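3.2. L'affiche électorale comme objet sonore

Le corpus réuni à Triltby compte 856 affiches et tracts électoraux, conservés à plat dans l'ancien dépôt de l'imprimerie Vuton. Nous nous attendions à y trouver surtout des portraits de candidats et des listes de noms. La surprise, très heureuse, est venue des marges : on y lit des refrains, des couplets à chanter sur un air connu, des adresses de bals de soutien, et même, dans 15 cas, quelques mesures de musique gravées au bas de la feuille. L'affiche municipale de Triltby se lisait donc à voix haute, et parfois en chœur !

Ces 15 pièces notées méritent qu'on s'y arrête. Elles proviennent presque toutes du quartier de Sellum, où la fanfare ouvrière répétait à deux pas de l'atelier d'impression, et elles partagent une mise en page très reconnaissable – titre en capitales grasses, portée unique, paroles serrées sous les notes. Le même bois gravé a servi pour plusieurs scrutins : une entaille dans la troisième ligne de la portée revient d'une affiche à l'autre, ce qui permet de les classer entre elles alors qu'aucune ne porte d'année. C'est un indice minuscule, et il nous a fait gagner des semaines.

Le contenu des paroles est tout aussi riche. On y défend la régie de l'eau, le prix du tramway, l'ouverture du lavoir en soirée. Les adversaires y sont rarement nommés ; on les désigne par leur rue ou par leur chapeau. Les appels à s'inscrire sur les listes forment un groupe à part, avec un ton plus direct et des verbes à l'impératif (« viens », « signe », « amène ta sœur »). Le mois de décembre y revient sans cesse, dernier délai pour l'inscription, et l'un des refrains fait rimer « décembre » avec « antichambre » d'une manière que nous trouvons irrésistible.

Reste la question de la circulation. Les carnets de collage du comité Nkuna, dépouillés pour la première fois dans cette étude, indiquent le trajet des équipes rue par rue. Chaque équipe comptait 3 personnes et partait à 7 heures du soir, après la sortie des ateliers. En croisant ces trajets avec l'emplacement des salles de réunion, on voit apparaître une logique de voisinage : les affiches à chanter se concentrent autour des cafés et de la place du marché, tandis que les professions de foi, longues et denses, sont collées près des écoles et de la mairie, là où l'on attend son tour et où l'on a le temps de lire. Cette répartition tient d'un scrutin à l'autre, malgré les changements de candidats et de programme.

Nous proposons de parler d'affiche d'usage pour désigner ces feuilles que l'on chante, que l'on recopie ou que l'on emporte. Plusieurs exemplaires sont pliés en quatre, usés aux plis, et l'un porte au verso une liste de courses. De telles traces sont d'ordinaire écartées des catalogues ; elles sont pourtant précieuses pour qui s'intéresse à la réception. La section suivante reprend ce matériau du côté des électrices, dont les carnets Nkuna gardent une trace abondante et presque inexploitée.

Figure 1. Plan de travail.

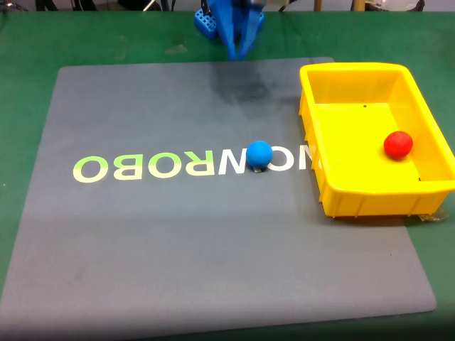
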